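Slot 4, after Howard. Keep it under 12 minutes, leave time for questions.

**Open**

Thank Loretta for the intro. Wait for the coffee people to sit down.

We set out to teach Clotent to tidy a table. My grandmother managed this with one look. We've used 283 demonstrations so far, and Clotent still has opinions about tomatoes.

**The task**

Basket, tray, plate. Move the tomato from the tray to the plate, let go, back off. Verna drives most mornings, Reshma after lunch. You can tell their shifts apart in the data — Verna comes in from above, Reshma sneaks in sideways. We keep both.

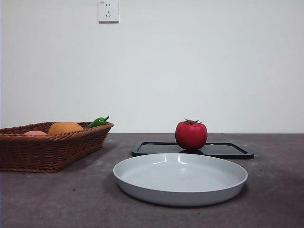

Do you throw out the failed attempts?

We keep them and label them. A drop followed by a second try is worth more to us than another perfect run, so only the ones where the recording broke get deleted.

**Lessons (go slow)**

- Shuffle the start positions between runs. In November we got lazy, and the model learned one spot on the table by heart.
- Write the instruction before the run. Written afterward, it flatters the driver.
- 2 drivers minimum. Milagros wants more. Milagros is right, don't tell her.

**If time**

The Vesetti story. Skip if Howard already told it.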